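Press group asks for answers after two radio reporters held in Pandik

Curine Watch, a group that follows cases of detained journalists, has asked the authorities in Pandik to explain why two reporters of a local radio station were kept in custody for five days without being charged.

The two women, who work for Radio Hoshino, were stopped at a checkpoint outside the town while they were returning from an interview with families of striking dock workers. Their recorder, notebooks and telephones were taken. According to the station, a lawyer was allowed to meet them only on the fourth day.
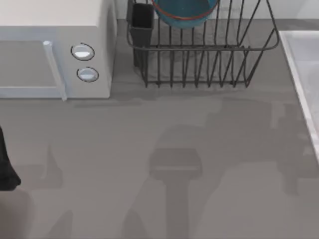 A white microwave oven on a grey countertop. Illustration: Markeditz

They were released without conditions, but their equipment has not been given back. The station has not published their names, at the request of the families.

In a written statement, Curine Watch said that the detention was "a serious breach of the right to report" and that the officers did not show any document when they made the arrest. The group wants an independent inquiry and the return of all the material, including the recordings, which it says contain the voices of people who spoke in confidence.

The regional interior office rejected the accusation. It said in a short reply that the reporters had entered a restricted zone near the port, that they had been treated correctly, and that the case was "closed from the administrative side". The reply did not say under which law they had been held. Questions sent to the office about the missing equipment were not answered before publication.

Radio Hoshino broadcasts in two languages and has a small newsroom above a shop in the old part of the town. The station has covered the strike at the port from its first day. Its editors say that they received several warnings by telephone in the weeks before the arrest, and that one caller advised them to "play more music".
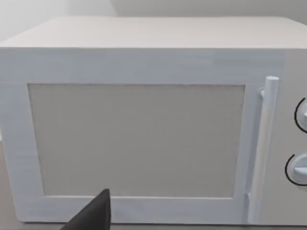 Pandik, May 23, 2026

On the evening after the release, up to 300 people gathered in front of the courthouse to demand the return of the recordings. Many carried small radios, which they switched on at the same time when the evening news began. The police watched from the other side of the square and did not intervene.

A lawyer for the station said that a complaint would be sent to the regional court. It will ask the judges to decide if the arrest was legal and to order that the telephones are not searched. The lawyer said that the reporters are in good health but very tired, and that one of them was questioned at night about the names of her sources.

Under the press law of the region, officers need the permission of a judge before they can open the working material of a journalist. Curine Watch says this rule is often ignored, and that the same complaint was made last August by a newspaper photographer whose camera was kept by the police. That case is still waiting for a hearing.

The two reporters are expected to return to work when a doctor agrees. Until then, their daily programme is presented by colleagues.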